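Linen service at Barnside to remain in house

The residents' laundry at Barnside will continue to be run on site, following a review of household services at the home.
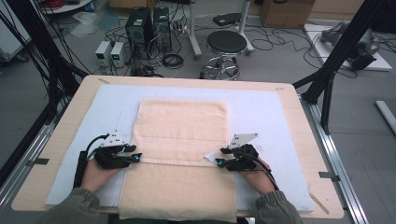 One resident's daughter, writing in the visitors' book in November, asked that whatever was decided, her mother's own pillowcases should go on coming back to her own room, as they had not always done under the previous arrangement.

Her request was put to the head of household services, who was interviewed for this bulletin in the linen room on the lower floor. She said that mixed-up items had been the most frequent complaint when washing was sent to an outside contractor.

"Families will forgive a late delivery," she said. "They find it much harder to forgive a cardigan that belongs to another person, and I agree with them."

The home has 14 bedrooms on each of its 3 floors. Personal clothing is collected in the morning and returned before the evening meal. Bed linen follows a separate timetable, set by floor, and the top floor is done first.

Asked what had changed since washing was brought back, she pointed to the labels. Each item is now marked with a room number and the resident's initials, sewn in at the hem. Ink was tried and given up. In the first stocktake under the new system, 615 items were entered in the register, and 16 could not be matched to any room. Those are kept in a cupboard beside the office and may be looked through at any time during visiting hours.

"We have a very good tartan blanket in there," she said. "I should like it to go home."

She was less satisfied with the drying space. The room faces north, and in winter heavier bedding has to be finished in the machines, at a cost she described as higher than she would wish. A proposal to move the drying racks to the former boot room, which has a working radiator and two windows, is with the management of the home.

The question of ironing was also raised. Sheets are folded and pressed flat but are not ironed. Shirts and blouses are ironed on request, and table linen is ironed for Sunday lunch and for family occasions.

"Some residents ran a household for fifty years and have firm views on how a sheet is folded," she said. "We ask them. Two of the ladies on the middle floor have corrected my corners."

Requests concerning laundry may be left at the front desk or given to any member of the floor staff.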